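Buy the Shelf Before the Arm

Every August our workshop at Patcombe writes its budget, and every year the arms come first. I think this order is wrong. 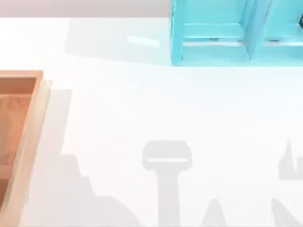 A budget should begin with the task. Amna Jatoi asked for 1,454 dollars for fixtures, and she was refused, while the second arm passed in one meeting. But in simulation the table already tells us much. A turquoise shelf unit and a wooden tray take their share of it, and these must be paid for too.

Narkix offered us 7 percent discount if we order two arms. It is a good price for a plan we have not finished.
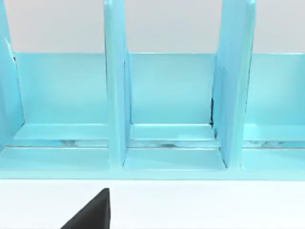
The organizer rack in simulation, compartments empty.

I would ask each team to simulate the full table first and to price all what stands on it. Then we can speak about arms.

Ysaline Perrin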